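Subject: Re: [Skitovden-list] Mats and shelves for the new workroom
Date: Mon 23 May
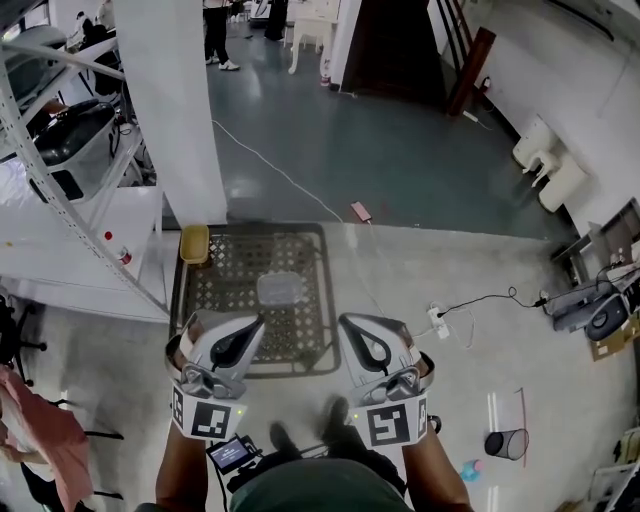 The workroom, with the lattice mat and the white shelving on the left

Dear all,

Thank you for the many answers to my first message. I reply to the list, so that the people from the Dirkavis building can read it also.

> I am looking for advice about the floor. We have 40 square metres
> of pale gray paint and it becomes dirty very quickly. Is it better
> to paint everything again in a dark colour, or to buy mats? The
> budget of our group is 2,000 for the whole year and I would not
> like to spend it all on the floor. Also, does somebody have
> experience with the metal shelves with holes in the uprights? Ours
> came without instructions.

To the first question. Two persons wrote to me that paint is cheaper, and this is correct, but the room must then be closed for several days. The far part has the blue-green paint already, and I am content with it. For the pale part we will stay with mats. We have put down one dark metal lattice mat, and for the moment it is used for sorting: a small yellow tray in the corner for the little parts, and a clear plastic container in the middle. I would like three more of the same size. Illow has made me an offer of 600 for the three, delivery included. If you know a supplier who is cheaper, please write to me before I say yes.

To the second question. The shelves are standing. The secret is that the hooks go into the holes from above, and one must begin with the lowest shelf and not with the top one, as I did the first time. Please put heavy machines only on the shelves which have the second support below. Small bottles can go on the lower level, but with the cap closed well.

I have also three requests for everybody who uses the room.

Cables. There are now too many of them on the floor. The black cord to the power strip should go along the wall, and the thin white one should not cross the painted part. I will order cable covers together with the mats.

Telephones. Please do not leave them on the floor. There is enough place on the shelves.

Chairs. The white plastic chairs may stay, but not in front of the door. The black office chair belongs to the room too, so please do not carry it to the Després side.

With all of this I come to 1,647 for the year, shelves included, so a small amount remains. My proposal is to use it for hooks and a second waste bin. If you prefer another thing, I am open for it.

The next bigger cleaning will be in October, and I will write again before.

With kind regards,
the room contact, Skitovden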